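Thursday, bench notes (Getsemaní)

Back on the leader arm after lunch with Kenneth on the pedals and me driving. The plan was more toy pick-and-place demos for the Iment set, and I wanted to get through 40 before I gave the bench back. Got there just before five, sore thumb and all!

I'm still rushing the approach. Kenneth reckons I come down on an angle whenever the car is close to a wall of the bin, and he's right, I do it without thinking (it's how I'd reach in with my own hand). Clementina's old demos are so much slower and the policy likes hers better, which is a bit galling. Tried counting a beat above the bin before closing the fingers and the traces look calmer straight away.

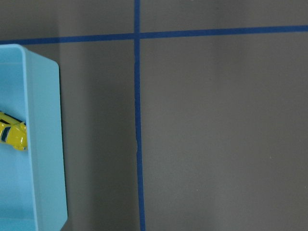

Do we keep the fumbled ones?
We keep them if the driver recovers and finishes the task. Anything where the arm gets parked halfway, or someone's hand comes in to help, gets binned at the end of the session.

Two from today went that way, both mine. Tagged them in Clundex so Manju can see what I mean by a bad regrasp before she writes up the labelling notes.

Other bits: the blue tape on the bench needs pressing down, there's a wrinkle in the vertical strip and I keep noticing it in the wrist view. Leave the lines where they are though, please, all the start positions are measured off them. Leader gripper spring feels gummy again. Kalkidan has a spare at Flenen and I've asked her to bring it over.

Next go I want to swap drivers every ten demos, so we don't end up teaching it my bad habits and nothing else. Kenneth to drive first.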